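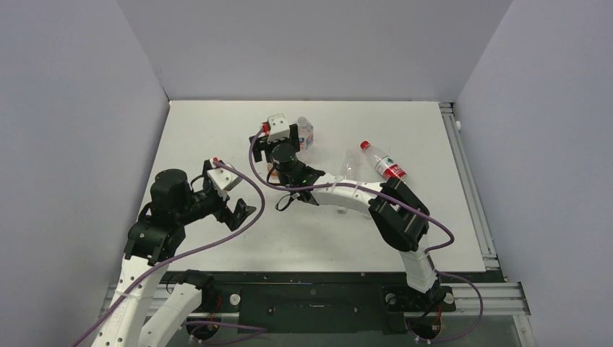 Municipality of Cleltham
Office of the Returning Officer
Polling Place Inspection Checklist: Jemilport Ward By-election

Inspection completed in July, ahead of advance voting. To be read with the previous inspection record for the ward. Items are marked Satisfactory, Action Required or Not Applicable. Comments are those of the inspecting officer.

Registered electors, Jemilport Ward: 2666
Ballot papers ordered: 3000
Items inspected: 13

PART A: ACCESS AND PREMISES

1. Step-free route from street to voting room
Satisfactory.
Comment: Ramp at the east entrance is sound. The handrail reported loose at the last inspection has been refastened.

2. Accessible parking
Action Required.
Comment: Two bays are marked but the paint is badly worn. Temporary signs are to be in place by 7:00 a.m. on voting day and remain until close of poll.

3. Door widths and opening force
Satisfactory.
Comment: The inner door must be held open during voting hours. A wedge is not acceptable; use the magnetic catch.

4. Emergency exits and exit lighting
Action Required.
Comment: Rear exit sign did not illuminate under test. Reported to the building owner. The room is not to be opened to electors until the repair is confirmed in writing.

5. Washrooms
Satisfactory.

PART B: VOTING ROOM

6. Placement of voting screens
Satisfactory.
Comment: Screens are to face the north wall. The layout used at the municipal election placed one screen within sight of the scrutineers' chairs and must not be repeated.

7. Accessible voting station
Action Required.
Comment: Table height is correct. The magnifier and the tactile template were not in the kit. Replacements requested from the Cleltham office.

8. Queue space and seating
Satisfactory.
Comment: Room for indoor queuing is adequate for advance voting. On voting day the line may extend to the footpath, and a second information officer is to be rostered from 4:30 p.m.

9. Partisan material
Satisfactory.
Comment: None found inside the building. One candidate's lawn sign stands close to the boundary on Gasovov Road. The campaign has been asked to move it.

PART C: MATERIALS AND SECURITY

10. Ballot boxes and seals
Satisfactory.
Comment: Seal numbers checked against the register. Spare seals are held by the Deputy Returning Officer.

11. Ballot paper storage
Satisfactory.
Comment: Locked cupboard, single key, signed out on each occasion. Key log begins on a new page for this by-election.

12. Electors list
Action Required.
Comment: The copy supplied shows 2178 names and omits the Cao Street polling division. A complete list must be issued before advance voting opens. The incomplete copy is to be returned for destruction.

13. Telephone contact with the central office
Satisfactory.
Comment: Mobile coverage is poor in the voting room. Use the landline in the corridor.

SUMMARY

Action is required on items 2, 4, 7 and 12. Items 4 and 12 must be closed before any elector is admitted. The remaining two may be closed on the morning of voting, provided the Deputy Returning Officer initials the relevant line.

Candidates and their scrutineers may view this record at the Cleltham office during business hours.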